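The township school at Prurnbridge kept its records in bound registers until 1946, when the district merged with its two larger neighbors. Flores and Leung used the same registers in their study of teacher pay. We use them for a different purpose, to follow how the noon meal entered the school day. 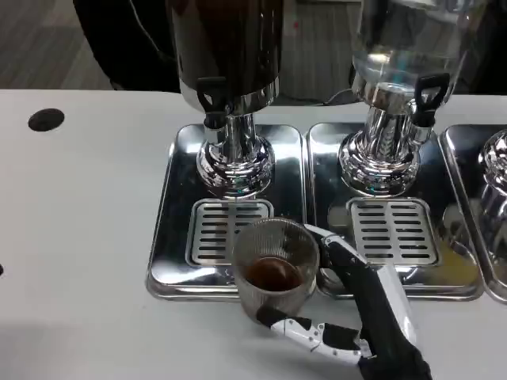
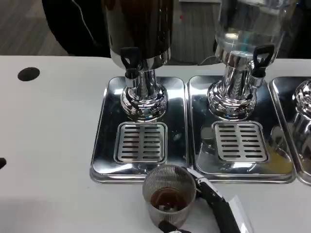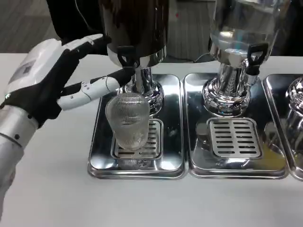

Figure 2. Beverage dispensers on stainless steel drip trays, white tabletop.

### 3.2 Attendance and the noon meal

Before the meal program, pupils who lived within walking distance went home at noon. The registers record attendance twice a day, once in the morning and once after the break, and the gap between the two counts is the measure used in this section. We transcribed 2579 half-day entries. Of these, 830 fall before the first meal was served and the rest come after it.

The gap was widest in the fall, when older pupils stayed home to help with the harvest. Teachers sometimes wrote the cause beside the name - "corn," "potatoes," "no shoes" - but most absences have no note at all. Poon has argued that missing notes point to a tolerant teacher. We are less sure. At Prurnbridge the notes stop when a new teacher arrives and start again when she leaves, and this may only reflect her habits as a record keeper.

After the meal program began, the afternoon count moved closer to the morning count in every grade except the eighth. Eighth-grade pupils were near the legal leaving age, and several names drop out of the register between the winter and spring terms. Lau found a similar pattern in the Yeh township schools, although his registers give only one count per day and the two sets can't be compared directly.

The cost of the program is harder to trace. The board minutes mention payments for milk, bread and fuel but seldom give the number of meals. One July entry approves the purchase of a second stove. Espinoza, working from county summaries, treats such purchases as part of building upkeep, and we have followed his practice in Table 4.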